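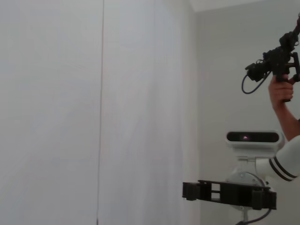
2023年9月19日

日本語で文章を書く練習をかねて、このブログを続けています。今日は、路線バスについて書きたいと思います。

私が住んでいるクレストウ(Clestow)という町には、鉄道の駅がありません。いちばん近い駅はハーロウ(Hurlow)にあり、そこまで74番のバスで行きます。時刻表では四十分ですが、途中のリリー(Rilley)で運転手さんが交代するので、それより長くかかる日が多いです。

引っ越してきたばかりのころ、私はこのバスがあまり好きではありませんでした。一時間に一本しかなく、雨の日は窓がくもって、どこで降りればいいか分からなくなりました。車内の放送もありません。私の国では停留所の名前が必ず放送されましたから、とても不安でした。そこで、降りる場所の目印をノートに書きました。「赤いポストの次の橋」「パン屋の先の坂」などです。このノートは今も持っていますが、パン屋はもう閉店しました。

しばらく乗っていると、乗客の習慣が少しずつ分かってきました。降りるときは、前のドアから出て、運転手さんに必ずお礼を言います。私は最初、声が小さすぎて、たぶん聞こえていなかったと思います。日本語の「ありがとうございました」は長いですが、息を整える時間があるので、私には言いやすい言葉です。こちらの言葉は短くて、言うタイミングを逃すと、もうドアの外に出ています。

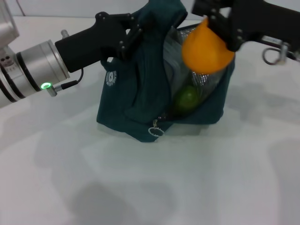 バスに乗る時間の使い方も変わりました。前は携帯電話ばかり見ていましたが、山道で気分が悪くなるので、やめました。今は行きに単語カードを五枚だけ見て、あとは外を見ています。帰りは何もしません。リリーを過ぎると畑が広くなり、11月には夕方の早い時間にもう暗くなって、自分の顔しか窓に映りません。それはそれで、考えごとをするのにいい時間です。

先月から、この路線の時刻が変わりました。朝の便が二本減って、土日の最終便も早くなりました。シム(Shim)という会社が運行を引き継いだからだそうです。停留所に張ってある紙には、利用者が少ないためと書いてありました。確かに昼の便はおよそ五人しか乗っていないことがあります。けれども、車を運転できない人には、その一本がなくなると病院にも市場にも行きにくくなります。私も運転免許を持っていないので、他人の話として読むことができませんでした。

紙の下のほうに、意見を送るための住所が書いてありました。先週の夜、私は手紙を書いてみました。外国語で正式な手紙を書くのは難しいです。丁寧に書こうとすると、何をお願いしているのか自分でも分からない文になりました。二回書き直して、最後は「朝七時の便を戻してください」という文を一番上に置きました。理由はその下に短く書きました。

返事はまだ来ていません。明日は駅へ行く用事があるので、一本早いバスに乗るつもりです。新しい時刻表は、ノートの最後のページに書き写しました。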